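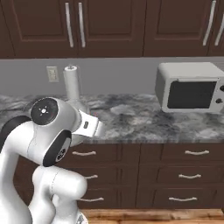 Gillholm Kitchen Set — README

Hi, and thanks for downloading this! I'm Razia Dhanial, and I put Gillholm together over one long winter, starting in December, mostly in the evenings. It's a set of simulated kitchen demonstrations for training arm policies, and this file is where I keep everything you'd otherwise have to email me about.

What you get

There are 375 episodes across 13 kitchen layouts. Of those, 271 are clean runs that I'd happily train on as they are. The rest are in a folder called rough, and they have drops, long pauses and a few where I clearly changed my mind halfway through. Don't throw them out too quickly (my own recovery experiments lean on them a lot), but do keep them out of your first baseline.

Every episode folder has the rendered views, the joint positions, the gripper state and a one-line instruction in plain English. The instructions are things like "open the microwave" or "pull out the top left drawer." I typed all of them myself, so there are typos. I've left them in, and if your language encoder falls over on "mircowave" I'd kind of like to hear about it.

How it was collected

I drove the arm by hand in Plorbridge, which is the little teleoperation front end I've been building on and off. The layouts come from Vunlow, my scene generator. It shuffles cabinet colors, counter materials and where the appliances end up — so you'll get dark brown cabinets over gray marble in one layout and something totally different in the next. The counters are pretty bare in most of them. Clutter is on my list!

Left and right in the instructions always mean left and right from the main camera, never from the arm's side. I mixed these up in the early batches and had to go back and fix 33 of them, so if you have a copy from before 25th August, please grab a fresh one.

Known problems

The arm hides things. When it's parked on the left it covers the ends of the drawers behind it, and a policy that only sees the main view will sometimes go for a handle it can't really see. Use the wrist view too if you have the memory for it.

Drawer friction is too low. They slide like they're on ice, and I wouldn't trust any force numbers you get from them.

Paper towel rolls are rigid bodies. You can bump one, but you can't tear off a sheet, so please don't ask the policy to.

Splits

Split by layout, please, and not by episode! Neighboring episodes look so much alike that a random split will make your scores look wonderful. The list I use is in splits.txt, and the Shabalala loader reads it by default.

Bugs and questions go in the tracker. Include the episode number and the loader version, and I'll usually get to it within the week.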